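Satthorpe Assisted Handling Programme
Progress report to the Fandevex Fund, second reporting period
March 2022

Purpose of this report

This report sets out the work carried out under the grant in the second period, the results obtained so far, and the changes we ask the Fund to note. Spending is reported separately in the financial return.

Work completed

The main task in this period was to build a set of demonstrations of two-handed handling of drinks vessels, and to use it to train and test a control method for the two-armed robot at the Satthorpe laboratory. Collection closed with 1,468 accepted demonstrations. A further 172 were rejected at review, mostly where the record from one hand had dropped out or where the operator had restarted the task part way through. The rejected records have been kept, as they may be of use in work on detecting failed attempts.

Each demonstration is stored with the joint positions of both arms, the finger commands and the view from the head of the robot. The joint records and the head view are now aligned automatically. In the first period this was done by hand and was the chief cause of delay.

Method

The method under study treats the two hands as having separate duties that may change during a task. One hand is given the leading role, and its path is planned first. The other is given a supporting role, and its path is worked out from the expected position of the object. In our first design both hands were planned together, which gave smooth movement in free space but poor results once both were in contact with the same object.

Drinks vessels were chosen because they are light, vary in stiffness and leave little room for error when full. The coffee station is the hardest of the test settings, as the space beside the machine is narrow and the polished metal surfaces make it difficult to judge the outline of a clear cup.
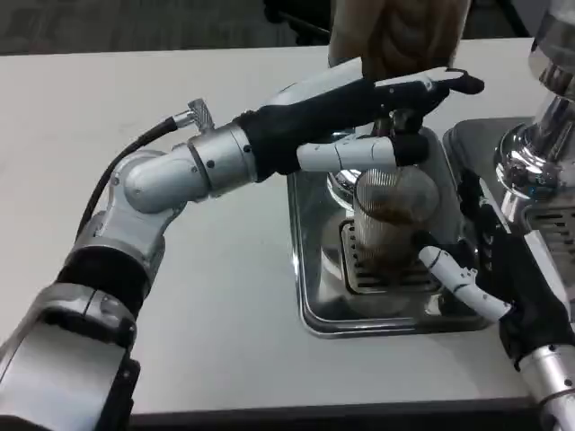 Figure 1. Two-handed contact with a clear ribbed cup on the drip grate: left hand at the rim, right hand near the base.

Results to date

The new method was compared with the first design on the same tasks, using vessels that had been left out of training. It completed 60 per cent of trials at the coffee station, against some 40 per cent for the first design. On the open worktop the difference was smaller, and we do not yet regard it as established.

The most common remaining fault is late contact by the supporting hand. When this happens the leading hand has already begun to move the vessel, and the correction that follows can tilt it. Thin-walled cups are affected more than mugs. A change to the timing rule has been written and is under test, but no figures are available for this report.

Matters for the Fund to note

The trials planned at the Tisville site have been moved to June, when the test room there will be free. The delay does not affect the end date of the grant, and no extra money is requested.

The finger pads wore more quickly than expected during collection. Replacements have been bought from the existing equipment budget, and a spare set is now held at Satthorpe.

Next period

Work will cover the timing rule, the Tisville trials and a written description of the demonstration set, so that it can be shared with our partners at Jitpraphai. A draft of the sharing terms will be sent to the Fund for comment before any data is released.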